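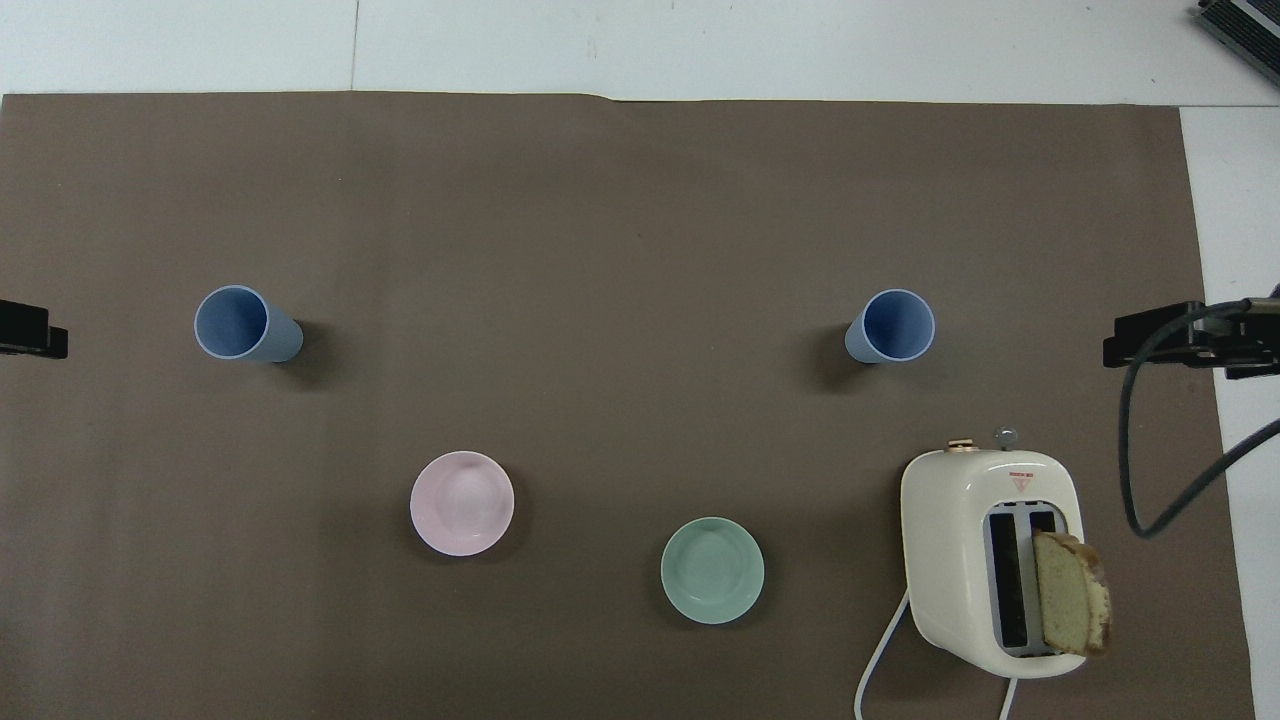
I've been wanting to tell you about the First Shelf box for months, and now I can: Panora starts taking orders in July! It's our starter kitchen set for people moving into their first place, and I put the color list together myself, at my own kitchen table, with far too much coffee. We went soft on purpose. The tumblers are a powder blue, the bowls come in pale pink and mint green, and the cream toaster has two slots and nice rounded corners, so it sits happily next to all of them. I wanted pieces you could leave out on the counter and still like looking at in the morning.

The first run is 300 boxes. Of those, 50 are set aside for students at Didach Hall, who tried our early samples last winter and sent back some very frank notes (thank you, and yes, we changed the carton). The rest will be sold through our own shop on Vironia Street and at the Tarawneh home store across the river.

Each box costs $41, toaster included, and I fought hard for that number. I remember furnishing my first apartment one mug at a time, and I ate cereal out of a measuring cup for most of a semester. If this saves a few people from that, I'm thrilled.

You can pick up your box at the Vironia Street counter until 7 p.m. on any day we're open. Spare bowls will be sold singly too, in both colors, while they last. We're still deciding on a fall color and I'm pushing for butter yellow, so if you have feelings about that, come in and tell me!

Press samples are available on request. Just ask for the First Shelf desk at Panora, and please say which bowl color you'd like.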